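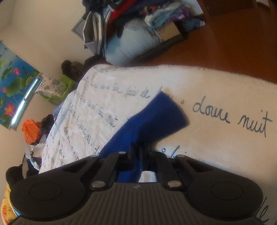

Page 3 of 50

Home Threads Replies Media Log in

Can a machine put away my laundry yet? I've been chewing on this since September and I have opinions, so settle in with a tea. Thread.

60 replies · 339 shares

I'll start with the bit I got wrong. I used to think folding was the easy part of laundry. It's the part I do half asleep with the telly on! So when everyone said robots would be doing it by now, I nodded along like a goose.

Then I watched my own hands fold a tea towel, really slowly, and it's ridiculous how much goes on. You pick it up by whatever bit is closest, it's never the bit you want, so you let it hang and feel along the edge until a corner turns up. I couldn't have told you I did any of that.

Look at the blue cloth up top. The fingers have hold of it near a fold, with a nice square end sticking out past them. A person sees that and knows exactly where to grab next. For a machine, "where's the corner" is a whole job of its own, and it's a different job every time the cloth gets dropped.

12 replies · 50 shares

And the sheet underneath! White with dark cursive all over it, "douce nuit" and so on. Gorgeous, I'd buy it. But think about asking software to find the edge of a piece of cloth when the thing it's lying on is covered in squiggly lines. Solid blue on white is the friendly version. Put a white pillowcase on that and I'd struggle too.

Which brings me to my main grumble, the demos. It's always one grey T-shirt on one clean table under lovely even light. My bed on laundry day has denim and singlets and something purple I don't remember buying, all in a heap, and half of it is inside out.

Past the sheet there's a pile much more like mine. Pale blue denim-looking bundle, a red length of cloth across it, a cardboard box in among everything. THAT'S the test. Fold me one blue thing and I'll clap politely. Sort me that heap and I'll write you a cheque.

I did two seasons in the back room at Stornstead, the linen place out past Govmont, so I've seen the shop-floor side as well. We had a flatwork folder and it was a beast. On a good shift it'd put through 2,000 sheets and never sulk once.

BUT (big but) a person had to feed it. Every sheet, both corners, pulled straight, in you go. The folding was the automated bit. Finding the corners in a damp tangle was us, all day, and my shoulders still remember it.

27 replies · 60 shares

Anything that wasn't a flat rectangle went to the hand tables. Fitted sheets, aprons, those chef's jackets with the fiddly buttons. The machine had no idea what to do with elastic, and fair enough, neither do I.

A few people have asked about Talavera, the folding cabinet thing. I had a go of one in the showroom at Cemdale. You clip each shirt on yourself, it whirs, out comes a neat little square. Lovely square! I timed myself clipping against myself just folding the blasted shirt and I won easily. No socks, no towels over a certain size, nothing for kids.

I wanted to love it, too. I asked the fella if it could take things straight from the basket and he went a bit quiet and offered me a brochure.

What I do reckon has changed is the picking-up part. Two narrow fingers that close on cloth and hold it, that's believable to me now. A few years ago I'd have said you needed a proper hand with a thumb. For towels and cloths and pillowcases I'm coming round to pinchers.

Where I'm still a sceptic is everything after the pinch. Noticing a sleeve is tucked inside itself. Giving it a shake - a proper flick, the way my mum does - so the creases drop out. Knowing that the stretched old jumper is pyjamas now and lives in a different drawer.

Somebody replied that the dishwasher doesn't wash dishes how we do either, so why should a folder fold how we do. Good point and I've thought about it all afternoon. But the dishwasher got us to buy plates that suit it. I'm not buying clothes to suit a robot!

So, my scorecard. Flat linen with a human feeding: done ages ago. Single towel on a clear surface: I believe it, slowly. Mixed heap on a bed: not yet. Fitted sheets: never, for any of us.

Right, the dryer's just buzzed and I've got a basket to empty. If yours folds itself tonight, send me a video, unedited please, with the whole pile in it.

41 replies · 60 shares

More from this author
Robot vacuum versus the hallway rug, a thread
Why I went back to hanging shirts on the line
Things I learned feeding a flatwork folder
Is a sock sorter too much to ask?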